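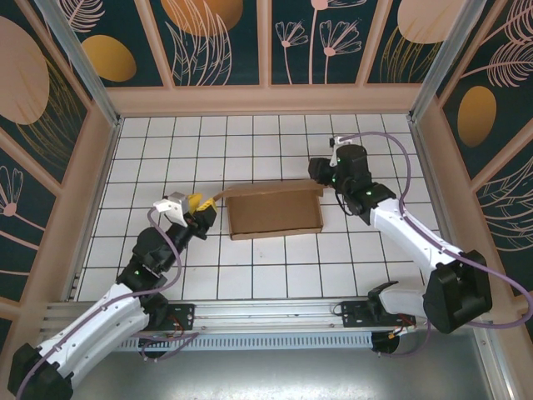
Brorkik Shallow Tray, Progress Report 2
Prepared for: Keith Prendergast, Wandport
Prepared by: Delwyn Katene
Date: Monday, July 16, 2018

1. Scope of this report

The report covers work on the open-topped cardboard tray since the March report. It deals with the blank, the folding sequence, the corner joints and the surface used for checking flatness. Pallet loading and the lidded version are outside the current grant and are mentioned only where they affect the schedule.

2. Status

The low-wall design is frozen. The tray is rectangular, brown, unprinted and open at the top, with four walls folded up from a single blank. Printing has been left out of this phase by agreement with Merrick, who will apply their own label after filling.

Merrick received 199 trays from the second cutting run. Of these, 17 were returned with comments, all of which concern the short-side flap. The remainder were accepted for the packing trial. The cutting budget for the phase stands at $1,239 unspent and we ask to carry it into the next phase (see section 6).

3. Folding and flap

The main open item is the short-side flap. In the March design the flap was tucked inside the wall and held by friction. It came out again under light handling, and once it was out it projected past the footprint of the tray. A projecting flap catches on the neighboring tray when two are slid together, and it makes the overall length unreliable when trays are set side by side in a carton.

Merle Pirihi cut two alternatives:

Version A has a longer flap with a square end. It stays in place better but is slow to fold, and the crease has to be worked twice before the board will lie down.

Version B has a shorter flap with a slot in the base panel. It folds in one movement. The slot weakens the base near the corner, and a tray lifted by that corner alone bends along a line between the slot and the opposite wall.

Neither is ready to release. Version B is preferred by the people doing the folding. The next cut will move the slot inward and round its ends.

4. Corners

Corners were checked by lifting each tray by one wall, then by two adjacent walls, then by diagonally opposite corners. Lifting by one wall is the worst case. The wall leans outward and the base sags toward the far side. With the current wall height there is little that can be done about this short of a heavier board, and Merrick has said they do not want a heavier board. The handling note now tells packers to lift from two opposite walls.

Some corners were found slightly open after folding. The cause is a crease placed a little outside the cut line on the left side of the blank. Ikechukwu Ogunleye has corrected the drawing. Blanks already cut to the old drawing are usable and will be used up in the folding tests.

5. Checking surface

Flatness and squareness are checked on white square tile with dark grout. The grid makes it easy to see whether a tray is sitting square, and a lifted edge shows as a shadow against the white. The grout lines are slightly recessed, so a base edge lying along a joint can look bowed when it is flat. Trays are therefore read twice, the second time after a quarter turn.

The grid is a visual aid only. Dimensions in the appendix were taken with a steel rule from inside wall to inside wall. Earlier figures in the March report were taken outside to outside and should not be compared directly with the new ones. We should have stated this in March.

6. Requests

a. Approval to carry the unspent cutting budget into the next phase, for one further run of version B blanks.

b. A decision on the label position. Merrick would like it on the long wall. The wall is low, and the label they have proposed would wrap over the top edge. Either the label gets smaller or it goes on the base.

c. Confirmation that the Weltuston store can take the folded trays. They do not nest, and folded stock takes up far more shelf space than flat blanks. If Weltuston cannot take them, we will ship flat and Merrick will fold on site.

7. Schedule

Revised drawing for version B: complete, under review by Osvaldo Bezerra.
Third cutting run: on hold pending item 6a.
Folding and lifting tests on the third run: to follow within two weeks of delivery.
Packing trial at Merrick: in progress with second-run trays.
Final handling note: draft issued, to be revised once the flap is settled.

Appendix A (dimensions) and Appendix B (Merrick comments on returned trays) are sent separately. Questions on the drawings should go to Ikechukwu Ogunleye, and questions on cost to Delwyn Katene.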